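Resetting the burger cell

The Talness cell came back to my bench with a note from Struan Menzies: wrist camera fine at home, off at the holders. I went through the setup from the start.

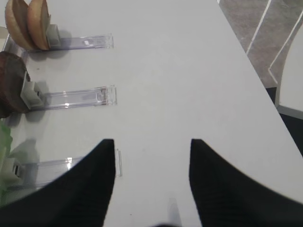

The clear holders are the weak point. They slide on the white table if a finger brushes one, and clear plastic is hard to find in an overhead view. I square each strip to the tray by hand, then run the Prandum alignment script and write down the offset. Last value was 746. Before the reset it was 3286, so something had been bumped hard. 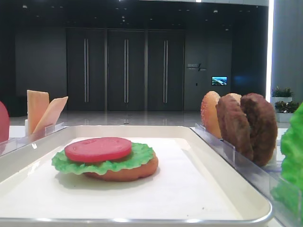 Bottom bun, lettuce and tomato on the tray, with buns and patties in the holder at right.

Pieces go in on edge. A leaning slice shifts the grasp point, and the thin cheese is the worst for it. 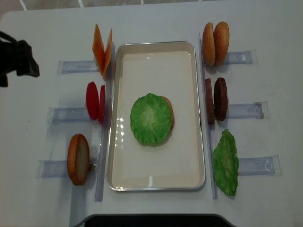
Glare on the tray also upsets the side camera. Lower the exposure before touching the thresholds. 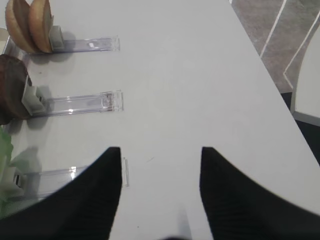 Finger check is next: open fully, compare the tips in the wrist view, close, repeat 30 times. Replace the pads if the tips drift more than 2 mm. Jaxon Lavoie has the spare set. Next full check is in September.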